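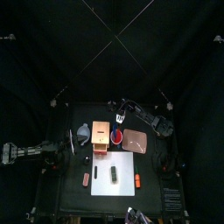
Black curtains in soft folds, back and both sides, around a black work table.

FOR IMMEDIATE RELEASE
April 11, 2022

Orkari opens curtain hire and mending service in Bondau

Black drapes by the week, old ones patched and re-hemmed, collection from the yard

Orkari, the curtain hire firm, has opened its second depot, in Bondau, with hire stock and a mending room under the same roof. Doors open now. Bookings by phone or at the counter, online booking to follow.

The new depot holds 146 pairs of black curtains ready to go out, in three drops, plus a smaller rail of greys and one very long red pair that came with the building and can be had by anybody with the ceiling for it. Most of the blacks are wool serge. The rest are a lighter cotton, cheaper to hire and a lot easier to carry up stairs.

Hire is by the week. Village halls, school plays, photographers, market traders, anyone wanting a corner of a room dark for a few days. Shorter hires can be done but the price is the same, so most people keep them the full week.

Mending is the bigger part of it. Orkari has been taking in repairs at its first depot since January and the rail there filled up quicker than expected, with some 770 curtains through the door so far. Torn hems mainly. Lost eyelets, snapped ties, candle wax, scorch marks from lamps hung too close. The Bondau mending room has 2 long-arm machines and a cutting bench, and is taking work from today.

What the mending room will take on:

Hems let down or taken up
Eyelets and ties replaced
Tears patched from behind, in matching cloth where we hold it
Linings renewed
Two short curtains joined to make a long one (please ask first, the pile has to run the same way on both)

What it won't: anything damp, anything with mould, and velvet that has been glued. Sorry. We have tried with the glued velvet.

Normal turnaround is ten working days. Please label every curtain on the top edge with your name and the drop you need, hooks out, and fold them rather than rolling. Bags come back with the curtains.

"People throw out a good heavy curtain for the sake of one bad hem," said a spokesperson for Orkari. "The cloth is usually fine. It's the bottom few inches that get stood on, and we can cut that off and turn up a new one in an afternoon. Replacing it costs a fortune and the new ones are often thinner."

The serge for patching comes from the Verbeke mill, which also supplied the cloth for the new hire stock. Off-cuts too small for patching are bagged up and sold at the counter by weight, good for draught snakes and lining drawers.

Flame treatment is done off site by Ploreo and adds a few days. Customers who need a certificate for a public hall should say so when booking, not when collecting, as the certifcate has to go with the batch. Washing a treated curtain will usually take the treatment out again. Please don't wash hired curtains at all, brush them.

Opening offer: the first 90 mending jobs booked in at Bondau get new ties free of charge. Black or natural. One offer per household or hall, and hire customers can use it too if they bring in something of there own to be mended.

The depot is open mornings for the counter and afternoons for collections. Parking in the yard, go round the back, the front door sticks. Trolley available, ring the bell.

ENDS

Notes to editors

Orkari hires and mends curtains and drapes for halls, schools, studios and homes. Swatches of the serge and the cotton can be posted out on request. Visits to the mending room can be arranged through the Bondau counter, mornings best.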